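November 6, 2024
By the Rostgate Press Desk

Rostgate Brings Its Takeout Packing Table to More Coffee Counters

Good news for anyone who has ever carried four coffees up a flight of stairs: Rostgate is opening its takeout packing sessions to independent cafes this month, and we couldn't be happier to get started! The sessions grew out of a small trial in July with 6 coffee counters, and the staff who joined us had so many good ideas that we rewrote most of our plan.

Each session is all about the last minute before an order goes out the door – cups, carriers, straws, napkins and the bag that holds it together. Groups are kept to 8 people so that everyone gets a turn at the table, and each one runs 50 minutes, short enough to fit in before the lunch rush.

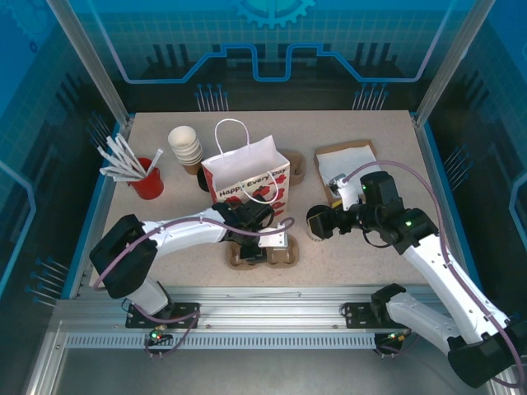 Photo courtesy of Rostgate

The tabletop setup uses everyday supplies: paper-wrapped straws in a red cup, a stack of white paper cups, brown molded-pulp carriers with four wells, a paper napkin and a white gift bag that reads "Happy Every Day." We love that bag, and so did the July groups, who asked for a whole section on gift orders. They got one. It covers birthday drinks, office thank-yous and how to lift a full carrier into a bag with rope handles without tipping anything (it takes a little practice).

Our two partners are back as well. Dolia is providing the cups and sleeves, and Sorketti is sending the carriers along with a box of spare bags for people to take back to their own counters.

Sign-up is open now, with 30 places in the first round. Cafes can send one person or a pair, and new hires are very welcome. Bring your trickiest regular order, written down, and we'll pack it together.

To ask for a place, write to the Rostgate front desk or stop by during opening hours.

14 shares
3 comments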